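3. Collecte des démonstrations

3.1 Matériel et participants

Les démonstrations utilisées pour entraîner la politique Drededis ont été enregistrées à l'aide de préhenseurs tenus à la main, sans bras robotisé. Chaque préhenseur porte deux doigts jaunes et une caméra à grand angle qui filme les doigts et la surface de travail. L'opérateur travaille avec un préhenseur dans chaque main, de sorte que chaque démonstration produit deux flux vidéo à synchroniser. L'ouverture des doigts est enregistrée en même temps que les images.

La collecte a eu lieu dans des logements habités et non en laboratoire. Nos premiers essais, conduits sur une table dans les locaux de Larthorpe, donnaient des trajectoires très régulières, mais la politique apprise se dégradait dès que le fond changeait. Nous avons donc retenu huit logements, choisis pour la diversité de l'éclairage et du couchage. Les vêtements appartenaient aux occupants et n'ont pas été remplacés par des articles standardisés.

3.2 Protocole

La tâche est le pliage de vêtements sur un lit. Une démonstration commence lorsque les deux préhenseurs sont visibles l'un pour l'autre ou, à défaut, lorsque l'opérateur a fermé deux fois les doigts du préhenseur droit. Elle se termine quand le vêtement plié est posé et que les doigts sont ouverts. Les vêtements en attente restent en tas, dans l'état où l'opérateur les trouve. Nous n'avons imposé ni ordre de passage ni méthode de pliage - la seule consigne était de ne pas toucher le tissu avec les doigts de la main pendant l'enregistrement.

Les séances duraient 40 minutes au plus, pauses comprises. Au-delà, la fatigue du poignet se voit dans les données : les approches deviennent plus rapides et les prises moins centrées. La figure 2 montre des vues issues de l'un des logements, où le lit est couvert d'une natte en bambou.

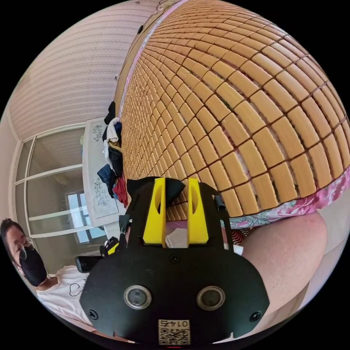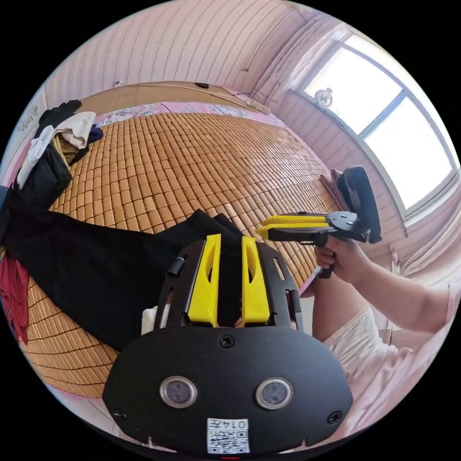
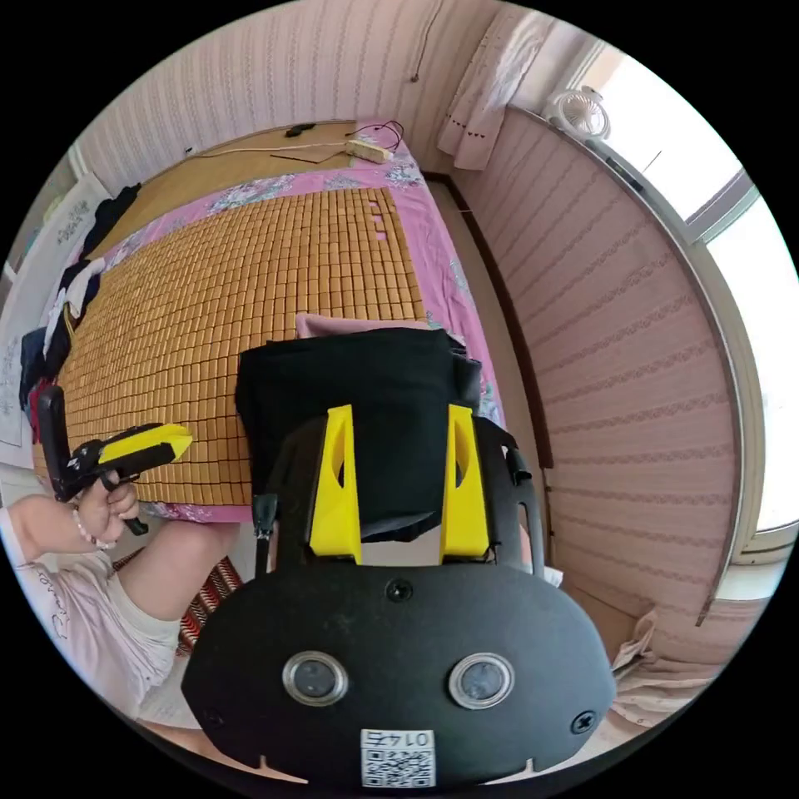
Figure 2. Vues prises par les caméras des préhenseurs au cours de la collecte, dans un même logement.

3.3 Tri et annotation

Au total, 288 démonstrations ont été conservées après le tri. Trois motifs de rejet ont été appliqués : perte du suivi de pose pendant le contact avec le tissu, décalage entre les deux flux que la procédure de recalage ne parvenait pas à corriger, et contact direct de la main avec le vêtement. Les échecs de prise suivis d'une reprise n'ont pas été écartés. Nous les considérons comme utiles, parce que la politique doit savoir revenir sur un pli manqué et que ces corrections sont rares dans les démonstrations préparées à l'avance.

Le suivi de pose repose sur les images et sur la centrale inertielle. Les surfaces à motif répétitif ont posé plus de difficultés que prévu. Sur un couchage composé de petits éléments identiques, l'appariement des points d'intérêt peut glisser d'une rangée à l'autre, et la trajectoire estimée présente alors un saut de quelques centimètres. Nous avons atténué ce défaut en ajoutant un court balayage de la pièce au début de chaque séance, ce qui permet d'ancrer la carte sur les murs et le mobilier. Les fenêtres très lumineuses sont l'autre source d'erreur. Nous avons limité l'exposition automatique sans la désactiver entièrement, car les vêtements sombres perdaient sinon tout relief.

L'annotation a été faite avec l'outil Plestov. Chaque démonstration est découpée en quatre phases : approche, saisie, pli et dépose. Les frontières entre phases sont proposées automatiquement à partir de l'ouverture des doigts, puis corrigées à la main. La correction porte surtout sur la limite entre saisie et pli, qui reste ambiguë pour les tissus souples : l'étoffe se déforme déjà pendant que les doigts se referment.

3.4 Limites

Le jeu de données est déséquilibré. Les pantalons et les hauts à manches courtes y dominent, les pièces longues sont peu représentées et aucune démonstration ne porte sur du linge de lit. Les opérateurs étaient tous droitiers, et nous n'avons pas cherché à compenser ce biais par symétrie des images, l'asymétrie des supports rendant l'opération peu fiable. Enfin, le regroupement par logement a été respecté lors de la séparation entre entraînement et test : aucune pièce n'apparaît dans les deux ensembles. Les résultats de la section 4 sont donnés avec cette séparation, y compris pour la méthode de référence Bangera, réentraînée sur nos données.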